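Home > Help > Workplace and Equipment > Small shop automation

Arm at the packing bench: who is supposed to do what now?
Posted by Oľga Tichý
Tags: packing, robot arm, job duties, piece rate

I work in packing at Lengyel. We pack clear round pieces into divided boxes, and until August it was all by hand. Then the company put a Pallport arm on one of the benches. It is meant to pick the pieces up off the bench and set them in the box, and one of us stands by it, keeps it supplied and closes the boxes.

The arm itself is fine. My trouble is with how the work is arranged around it. By hand a good packer did 1,000 pieces in a shift, and our bonus is paid by the piece. The person at the arm now gets the arm's count instead of her own, and the arm stops a lot. It goes down with the fingers open, waits, goes back up and asks for help on the screen. The operator clears it and it starts again. On a bad shift the count is 500 and the bonus is gone, even though she was on her feet the whole time.

We also were not told who wipes the bench, who decides when to switch to hand packing, or who calls the supplier. The bench is the same light butcher block we always used. It has the old knot and a few marks, and there are specks along one of the seams. The supervisor says keeping it clean is now "part of operating." It used to be done at the end of the day by whoever was free.

Has anyone been through this? I would like to know what is normal to ask for before I go to the supervisor. Four of us take turns on it.

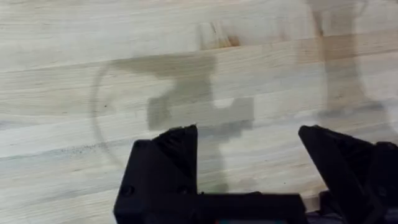

3 Answers

mwk_packline
Accepted by the poster

We had the same thing with a Proltar machine two years ago, on a different product. What got settled in the end was this.

The person at the machine came off piece rate for that shift and was paid her own average from the last three months of hand packing. That was the main point and I would ask for it first. A piece rate only makes sense when the speed is up to the person.

Stops were written down. Time, what the machine was doing, what you did to get it going. We used a paper sheet on a clipboard. The software kept its own log, but it only said "operator assist" for everything, so it was no use for finding causes. After 150 lines on the paper sheet the pattern was plain enough that the engineer came out and changed the settings.

We also got a rule for going over to hand packing. Ours was three stops in ten minutes. The operator decides and does not have to ask. Before that people would stand and clear it for an hour, afraid to be the one who turned it off.

Cleaning was given ten minutes at the start and ten at the end, and it is counted as working time. Get that in writing, even if it is just an email.

One thing I did not expect. The job is more tiring on the head and less on the hands. Two of our people liked it and two asked to go back. Let people choose if there are enough of you.

dstoll

Check your contract. If it says piece rate then they can pay piece rate. Also clear things are hard for cameras so it is probably going to keep stopping. Try a dark mat.

Oľga Tichý
(original poster)

Thank you both. I am posting this as an answer since it is too long for a comment.

I took the first answer to the supervisor nearly word for word. We now have the stop sheet, and the person on the arm gets her own average while it is being set up. That is agreed until the end of the quarter and then they will look again. The ten minutes for cleaning was accepted for the end of the shift but not for the start.

About clear pieces and cameras, yes, I think that is a large part of it. On our wood you mostly see a thin rim and a bit of shine, with the grain showing straight through the middle. The arm throws its own shadow over the spot where it is working too, and we have lamps overhead.

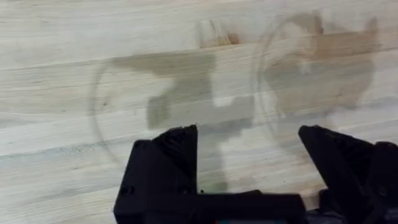 I asked about a mat. The supplier's technician said any change to the bench surface means doing the Traltard setup over again, and that takes most of a day, so it has been put off until a slow week. Meanwhile we set the pieces farther apart, and two of us feel that helps. I can't say for certain, the sheet doesn't have a column for it. I have asked to have one added.

In the first full week under the new arrangement the arm bench packed 3,570 pieces, with hand packing included whenever we switched over. That is less than before, but people have stopped trading shifts to avoid it. My colleague who has trouble with her wrist asked to have it more often and that was allowed.

Still open is who phones the supplier. At the moment it is the supervisor, and if she is out in the afternoon we go over to hand packing and wait.

2 comments

mwk_packline: Good to hear. Ask for a second name on the supplier's contact list. With us it was just a form to fill in.

Oľga Tichý: I will ask her for the form.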